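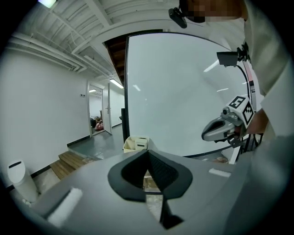
## Edon Hall, walk-through checklist with comments

Done by Modupe Jibrin, 1/21/25. I took my time over this one and my comments have run long again, so please bear with me (and do read the stairs part, at least!).

**Way in and hallway**

- [x] Front door opens fully and closes by itself. It's a bit slow in the last inch, though it got there every time I tried it.
- [x] Door mat lies flat. Much better than the curled one we had in November, thank you to whoever swapped it.
- [ ] Exit sign lit. The one by the Pirum Room is out again. I wrote down the fitting number, 3602, so the electrician can bring the right part.

**Floors and walkways**

- [x] Walkways clear to the back door.
- [x] No lifted edges or cracked spots that I could find, and I did go over it slowly.
- [ ] Wet floor signs in the closet. We should have 3 and I found two. If one went home in your trunk, no hard feelings, just bring it back.

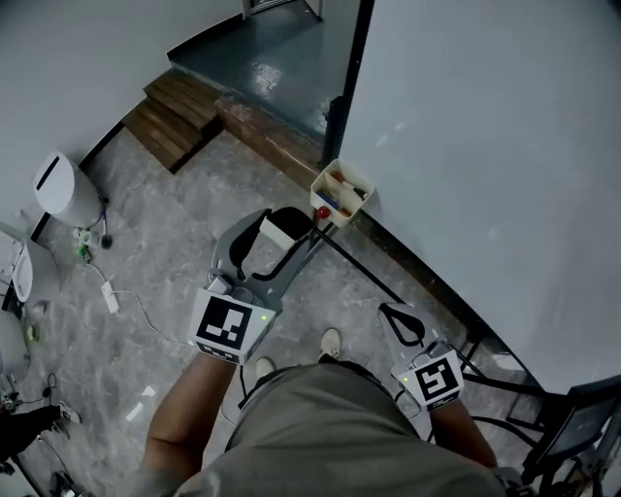

*Main room: gray marbled floor, white basket on its low stand by the wall.*

**Stairs**

- [x] Handrail firm from top to bottom.
- [ ] Edge strips. The fourth step down is peeling at the left side, and I caught my heel on it, so it goes to the top of the list. Potgieter quoted us 970 dollars for redoing the whole flight, and I'd say yes to that.

**Fire and first aid**

- [x] Extinguishers in place, pins in, needles in the green.
- [x] Alarm panel shows no faults.
- [ ] First aid box. Low on the wide bandages, and the eye wash needs replacing. I've added both to the Henimeck order.

**Kitchen**

- [x] Fridge cold, cord in good shape, plug not warm.
- [ ] Cupboard over the sink. The top hinge is loose and the door drops when you open it, so go gently with the mugs until it's fixed.

Spare keys are back in lockbox 2043. I'll come by again once the stair strips are down.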